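Pet Supply Room: Frequently Asked Questions
Bodley Animal Shelter
Updated 12/24/18

Which foods does the supply room accept?
The supply room accepts unopened dry and canned food for dogs and cats. Opened bags are accepted only if the original package is included.

May I donate food with a label in another language?
Yes. Imported food is accepted if the ingredients and feeding directions are printed on the bag. Staff members translate the main points and attach an English card before the food is placed on a shelf.
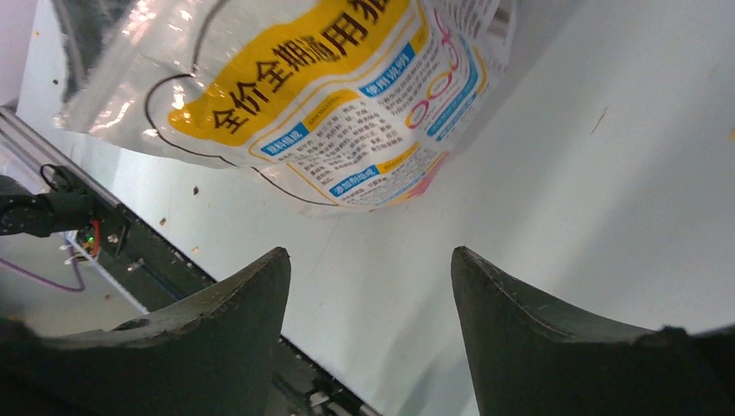 Printed panel of a bag labeled in Chinese, with blue tabs for ingredients, directions for use and additives.

Should I remove the outer bag to save space?
No. Please leave all printed packaging in place – food without a label cannot be given out.

How much may I bring at one time?
Households may bring up to 200 pounds per visit. Larger donations are received at the Amrani Street entrance by appointment.

How is the food stored?
Dry food is kept in lidded bins in Room 134. Each bin holds one product, and the empty bag is folded and kept with the bin until the food is used up.

When is the room open?
Donations are received from 11 a.m. to 6 p.m. on weekdays. The room closes for inventory during the last week of November.

Can I receive a receipt?
Receipts are issued at the front desk on request.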